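Clotia tracker / Burkik two-arm cell / Ticket 400
Component: grasp planner, wrist perception
Status: open
Opened in November

Wrist pose estimate jumps on the white threaded part. After the fingers close, the reported rotation about the part's long axis flips by 18 degrees between consecutive updates. Position stays good. The planner takes the new rotation as real and replans the approach, so the arms stall before contact.

Steps: load the bottle and cap task, start with the wrist camera as the only pose source, close on the part, watch the pose topic.

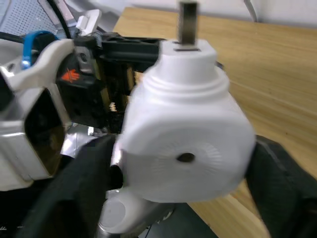 Tehrani

Added the wrist view from the cell. The round face has fine radial lines all the way around, and the matcher will lock onto nearly any of them. The hole in the middle is slightly longer one way than the other, but it's small and with any motion blur the fit treats it as a circle. The metal bar on top has a rectangular section, so I'd use that for rotation.

Tried so far:
Lowered the matcher gain. Flips come less often, still there.
Masked the radial face. Flips stopped in 6 runs, but the estimate lags when the wrist turns.
Rolled back to the Clisura build 49. Same fault, so it isn't the new planner.

Second problem, maybe related. With both arms in, the head camera segmenter merges the green bottle neck and the white cap into one object once they are close.
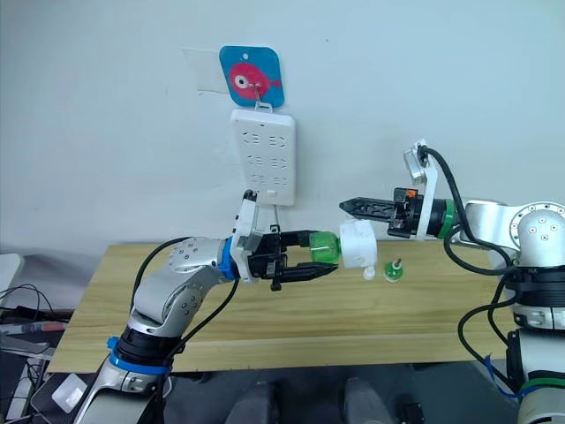
The merged mask then gets handed to both arms as a target, and the collision checker rejects every path. The small white cap on the table gets its own mask and is fine. I've set the checker to keep the last separate masks when the grippers are within the handover zone. Needs a proper fix in the segmenter.

Next: fit the bar edges for rotation, keep the face masked, rerun with blur added to the recorded data. Leaving the ticket open until then.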